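How I'm Feeling About Money This Month (A Very Unscientific Report)

15 June 2021

I have a confession: I am a sucker for consumer confidence surveys. I read the Linell one every single month, usually before I've finished my coffee.
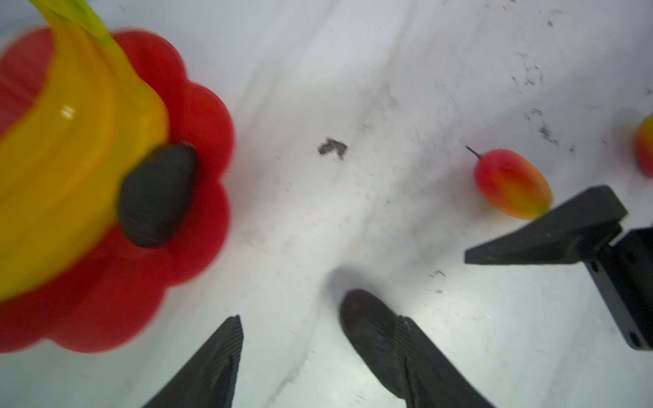
So the new one dropped and the index is up 2 points from May. Two! The way the write-up went on, you'd think the whole country had run out and bought a boat. They called 3,372 people, asked them if things are getting better or worse, and boiled all of that down to one little number. I love it and I also don't really trust it.

My trouble is that I never know how I'd answer. Is the economy getting better where I live? Well, Arkaswood has new stores opening along the main street, and the Shirazi bakery is hiring again (sign in the window, good hourly pay, I was almost tempted). But then I got my car fixed and the bill was $200 more than the quote, and if a pollster had called me that afternoon I would have told them we were all doomed.

I did try keeping my own index last year. Every night I wrote down a score from 1 to 12, with 12 being "go ahead, book the vacation." I kept it up for longer than I expected, and mostly what it tracked was how I'd slept and whether gas had gone up. There was one whole week of 3s and I still have no idea what that was about.

What I'd really like is for Linell to split out renters from owners, like they used to. My friends who own are pretty cheerful right now, and the ones hunting for a place over in Flurolwood sound exhausted. Mash those two together and you get a nice calm average that doesn't sound like anyone I know.

Anyway, I'm a 7 today. If you want to leave your own number in the comments, please do, and tell me if you rent or own!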